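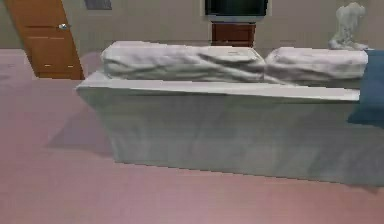 Figure 3. A single view from the rendered living room used in the second round of collection. The sofa is seen from behind, with the door to the left and the television and its cabinet against the far wall.

4.2 Collecting examples in rendered rooms

The examples used to train the navigation model were gathered in a set of 33 furnished rooms, all of them rendered. Each room was built by the Chamoun group from a shared store of furniture, doors and wall fittings, and was then loaded into Cliltari, the collection tool described in Section 3. An operator sits at a desk, sees only what the simulated agent sees, and steers it towards a named target with a keyboard. The tool stores the view, the chosen action and the agent's position at every step. Operators are not shown a floor plan.

A total of 842 walks were kept after checking. Each walk begins at a start point drawn at random from the open floor, with the agent facing a random direction. Under this rule many walks open with a poor view. The agent may face a bare wall, or it may stand behind a large piece of furniture, as in Figure 3, where the back of the sofa fills much of the lower part of the view and covers part of the cabinet under the television. In the first round of collection such starts were thrown away and drawn again. A model trained on that first round did well from clear starts and badly from all others, and tended to turn on the spot when its view was blocked. For the second round we kept every start from which the target could be reached.

Targets were given to operators as short written phrases, such as "the door" or "the television". Where the target was in view at the start, the operator was asked to move towards it by the shortest safe route. Where it was partly hidden, the operator was asked to treat it as seen only if it could be named without doubt. This second rule caused some disagreement. A television cut by the top of the view is easily named by its dark screen and pale surround, while a sliver of a grey frame on a wall may belong to a picture or to a panel. Yara Nasrallah drew up a short guide on such cases after the first week, and walks recorded before the guide was in use were labelled again by a second operator.

The rendered surfaces are simple. Light is soft, cloth and carpet show little detail, and the lower edges of furniture can appear jagged where they meet the floor. Pale objects set against a pale wall are a known difficulty, and the white figure behind the right-hand cushion in Figure 3 is typical of the kind. Operators marked objects of this sort as "unclear" more often than any other. We did not raise the quality of the rendering, as the model of Section 5 takes in small images and the added detail would be lost — a choice we return to in Section 7.

Each operator worked in sessions of 50 minutes, with a break between sessions. Most of the second round was recorded in July at the Corneck site. A walk was ended by the operator on reaching the target, or by the tool after 96 steps. Walks ended by the tool were not treated as failures at this stage. They were passed to Jihad Obeidat, who replayed them and decided whether the operator had been lost or had met a fault in the room, such as a gap between two pieces of furniture that looked passable and was not. Faulty rooms were repaired and the walks recorded again under the same start point.

Collisions were kept in the record. When the agent touches a piece of furniture it stops, and the tool stores the contact along with the operator's next action. These short stretches of recovery proved useful in training, particularly around sofas and low tables, where the agent's own view gives little warning of how far the furniture extends to either side. Contacts lasting more than a few steps were trimmed by hand.

The same procedure was later followed at Jirnton with a separate group of operators. Those walks are held back for testing and are described in Section 6.1.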